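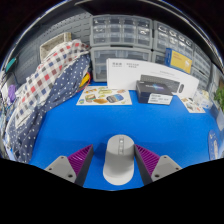 Machines will be folding the laundry within a couple of years, Matilde Antunes told us in September, and the only open question is who checks the folding. Our test group at Govedlow is less certain about the date. We do agree about the checking, and we are hiring one person to do it.

Task Evaluator, Household and Stockroom Chores
Location: Pravimthorpe, on site
Contract: fixed term, 10 months, full time
Reports to: Matilde Antunes

The job
Govedlow tests whether automated systems can do ordinary chores to a usable standard. The current list has 115 tasks. Most are dull: pick up a computer mouse and set it down facing the right way, fold a checked cloth, return a small part to the correct drawer, stand a box back on a shelf. People do each task first with a hand-held gripper. A machine then attempts the same task, and the two results are scored on one scale.

Results so far are mixed. Rigid objects of known size go well. Cloth does not, and neither does clear plastic. Mixed tabletops, where the object wanted is next to several that are not, fall somewhere between and vary a lot from one day to the next. The Pisard stockroom trial gave us 2350 scored attempts, and more than half of the disputed scores came from tasks whose written instructions could be read two ways. Fixing those instructions will be your first assignment.

You will
– perform reference tasks by hand and log each attempt
– score machine attempts from video and in person
– rewrite task sheets so that two evaluators reach the same score
– reset work tables between runs according to the layout card
– report faults the same day

You need
– experience in retail stocking, housekeeping, assembly or lab work
– clear written English
– steady hands and tolerance for repetition
– the ability to stand for long periods, with breaks

Programming is not required. Familiarity with the Uddin scoring sheet is useful, but we train on it during the first 7 days.

Selection
Short-listed applicants complete a paid half-day trial: a set of tabletop tasks, a scoring exercise, and a short interview. You will be asked to defend two of your scores.

To apply
Send a résumé and one page describing a chore you think a machine cannot yet do, with the point at which you expect it to fail. Mark both "Task Evaluator". Applications close Dec 21, 2020. Late applications are kept on file for the next opening.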